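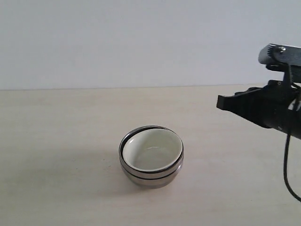 Savchuk objected that any single date for the start of spring is a bookkeeping choice, and that a network of observers would be better served by a threshold taken from the temperature record itself. We accept the first half of the objection and test the second in this section.

Figure 3. Two round bowls, stacked, on a light beige tabletop.

4.2 Calendar, solar and thermal definitions of onset

Three definitions were compared. The calendar definition places onset on the first day of the meteorological season. The solar definition uses the equinox. The thermal definition, adapted from the one used at Kullik in earlier work, places onset on the first day of a run of 11 days in which the daily mean stays above 5 °C. A run broken by a single missing reading was kept if the readings on both sides were above the threshold; a run broken by two or more was discarded.

Daily means were taken from 24 stations in the Cuduvura basin. Station records were closed on 2024-01-04, and corrections sent in after that date were not used. Two stations on the north slope were moved during the study period. Their series were split at the move and treated as separate records — a step that Bondarchuk and Molefe also recommend for short moves with a change in elevation.

The thermal date fell later than the equinox at most upland stations and earlier at most stations on the valley floor. The widest gap between thermal onset and the equinox was 47 days, at the Zhong saddle, where snow cover lasted into June. Cold air pooling complicates the valley results. On clear nights the lowest stations were often colder than those halfway up the slope, and the daily mean hides this because afternoon warming offsets it.

Savchuk's proposal therefore works well within one elevation band and poorly across bands. A fixed threshold gives each station a date, but the dates do not describe the same stage of the season. Raising the threshold shortened the list of usable years at the upland stations without bringing the two groups closer together. Ağca suggested a threshold scaled to each station's own annual range. We applied this to the valley stations only, as the upland records have too many winter gaps to give a stable range. The results are given in Section 4.3 together with the treatment of late frosts.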